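4.2 Fee behavior on the Vuvari test chain

Last updated: Wed 7 February

We ran the fee test on Vuvari with a fixed validator set and no outside traffic. Wallets were created fresh for each run and funded from a single account. Each wallet sent small transfers at random times and raised its fee bid when a transfer had waited longer than two blocks. The bidding rule is the one given by Yan in Section 3, with no changes.
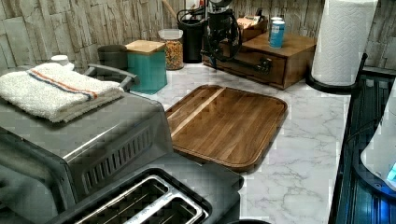
The first run used 51 wallets. Fees stayed close to the floor for most of it, and blocks were rarely full. When one wallet did raise its bid, the others usually had nothing waiting, so the higher bid had no effect on them. Guilan Yan repeated this run in April with a new random seed and got the same pattern.

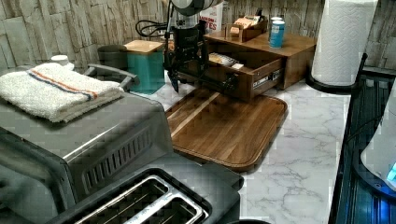 The second run used 808 wallets and looked quite different. Blocks filled early, and waiting transfers began to pile up. Wallets that had set their bids low at the start were slow to catch up -- some raised them several times before a transfer went through. We also saw wallets keep paying a high fee after the queue had cleared. The bidding rule has no step that lowers a bid, and we think this explains most of the overpayment.
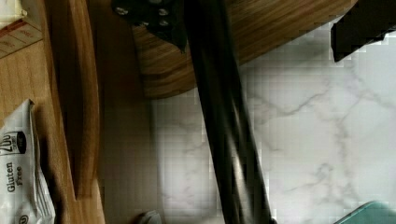

We then added the Wike patch, which lets a wallet drop its bid after a block with free space. Overpayment fell in the larger run. It did not change much in the smaller one, where there was little to correct.

Figure 2.

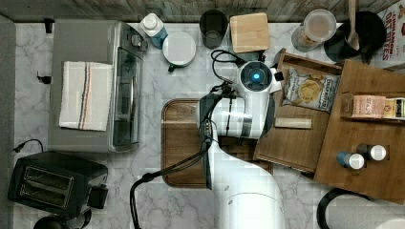 Transfers that carry a file hash were handled as a separate class. The hash has a fixed length, so the fee does not depend on what the file holds or how large it is. An image such as Figure 2, with its white robot arm above a brown wooden cutting board, adds the same number of bytes to the chain as a one-line text note would. The file itself stays with Visusley, the off-chain store, and its cost is left out of the totals here. A change to the blue light on the gripper head would give a new hash, but the fee would be set by the queue alone.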